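Bath week, and where the hours went

Posting this fast before the 4 o'clock session, sorry for the state of it.

So the club is doing the bathroom task this term. Hand-held grippers, one in each hand, do the chore yourself, and the recordings go towards teaching the arm later. Tharushi picked cleaning the tub. I wanted washing up. Lost the vote.

Target for the Sutmont round is 200 usable takes. We had 14 by the end of February. Fourteen! Mostly because we kept changing our minds about what counts as a start. Hands up? Jaws closed? Facing the tub? Now it's grippers held out in front, both of them, stand still, breathe, then go. Written on a card. Nobody is allowed to improve the card.
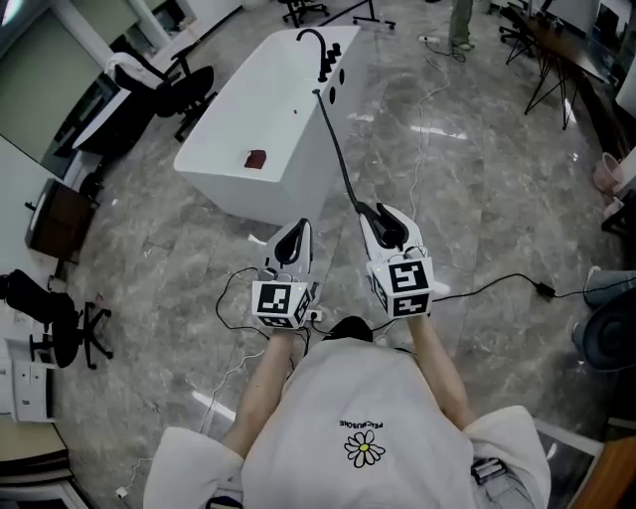
Things that ate our time

Cables, mainly. Long ones, short ones, ones that belong to something else. You step back from the tub and you've got one round your ankle. Alina now does a lap of the floor before each batch and shouts "clear", which feels a bit much but we've not had a pulled plug since she started.

Then the cloth. A wet cloth is heavier and it folds differently and half our early takes used a dry one and the other half didnt. Torbridge sent us their notes from last year and they'd had the same muddle, they just binned the lot. We're keeping ours in a separate folder called MAYBE. Will probably bin it in the end.

Also batteries. Also me forgetting to press record on take 9. Moving on.

Oh and file names. If you're in another club reading this, agree your file names on day one. We had bath_new, bath_new2 and bath_REAL all in the same afternoon. Avram is the name of our little sorting script (named after a goat, long story) and Avram did not cope. I rewrote the bit that reads the date and it now copes with most things except capital letters, which I'll fix, or someone will.

Pairs

We tried going one at a time and it was slow and a bit lonely tbh. Pairs is better. Two people kitted up in the same room, so while one sorts their grip the other can be getting on with a take. You do need to agree who goes where first, or you both head for the tub and do that little pavement dance. 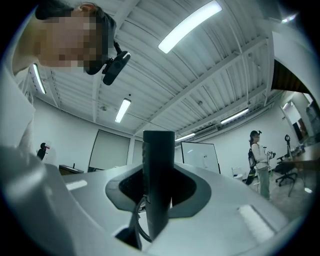

My own job this month is the matching up, i.e. getting the view from the hand and the view from the head to agree on what time it is. Boring to explain, horrible to do. With two people wearing head cameras and each with a gripper on the go, there's plenty to get crossed, and I did cross it, for a whole evening, and couldn't work out why the left hand was doing things the head wasn't looking at. Wrong person's head. Alina spotted it in a minute. Fix was dull: everyone says their name and the take number out loud at the start. Flinon (the viewer we use) lets you jump to a bit of sound so it's quick to check now. Clip 331 was the first that lined up on the first go and I may have shouted.

To do before next session:
charge everything, and I mean everything
new card for the finish position
ask Torbridge if they slow down for corners
capital letters

Tharushi is writing up the scoring rules seperately so ask her about that, not me. Right, it's ten to. Got to go and find my shoes.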